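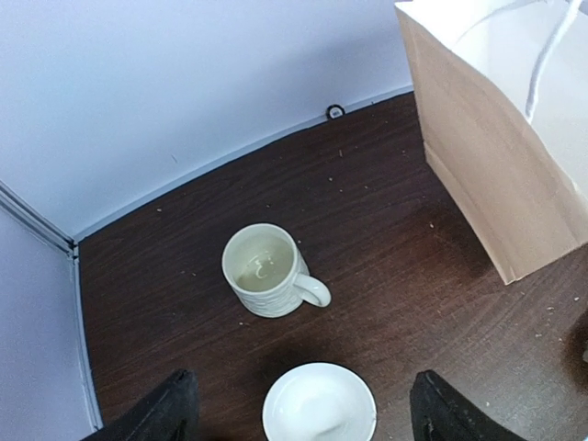

*Mug, saucer and paper bag on the dark table, crumbs included.*

# Priltau Table Clearing

Welcome, and do pour yourself something warm before you read on! Priltau is a collection of pictures of ordinary tables at that slightly sorry moment between the last sip and the washing-up — mugs with a little left in the bottom, saucers, shopping bags, and a good many crumbs.

## What's inside

- 3,346 pictures, sorted into 4 folders by table
- `labels.csv`, with one line per picture
- 2 short text files of notes on the crockery

We had hoped to reach 4,000 by April, but the Bukbridge kitchen was being repainted and everything had to wait.

## Labels

A mug is `mug` whether it is plain or patterned, and small plates go under `saucer`, even where you might fairly argue the point. Crumbs get a simple yes or no in the `crumbs` column — please don't try to mark each one, we did that for the Tramum folder and rather regretted it.

Last updated Dec 29, 2020.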